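Does Shampoo Really Feed Your Hair?

Look at the back of a shampoo bottle. Some say they "feed" your hair or "bring it back to life." Should you believe that? Let's check.

The hair you can see is dead. It has no blood in it and no nerves, so a haircut doesn't hurt. The living part is down in your skin, in a tiny pocket called a follicle. Dead things can't eat, so no shampoo can feed them.

So what does shampoo do? It washes off oil and dirt. Conditioner leaves a thin, slippery coat behind, and hair with a coat on it feels smoother. That's a fine thing to pay for, but it isn't food.

Now for the numbers. Duvness, a shampoo sold in Langlois, says "70 percent stronger hair" on the label. Stronger than what? Hair washed with plain water? Hair that was bleached first? The label doesn't say. The small print says six people took part in the test - and six is not many people. 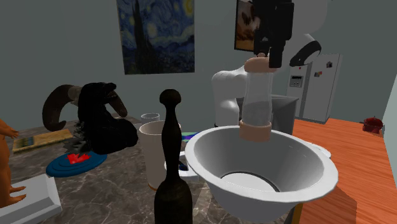
KOTDALE, August

Our writer Yamila Escobar asked the makers of Duvness how they measured "stronger." They sent back a leaflet with a shiny ponytail on it. She is still waiting for the test.

Try this at home: pick a bottle and find one promise on it. Then ask, "How would they know?"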